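Plates, pegs and 238 examples

Benness is building a set of 238 recorded examples to train Lallanix, its arm control model. Each one covers a single job: a plate and a wooden dish rack. Wrist footage is stored with every run. 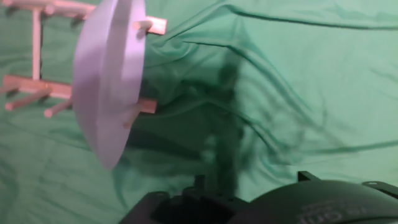 Two views per run

A fixed view shows the arm, the rack and the green cloth together. The gripper takes the plate by its rim.
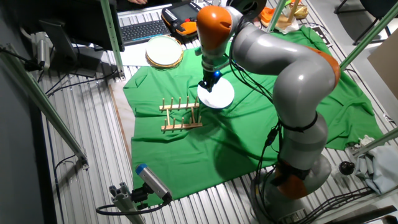
Photo: Benness / Monti

Of the set, 200 runs go to training. Sessions are capped at 16 runs, and the rack is moved between sessions.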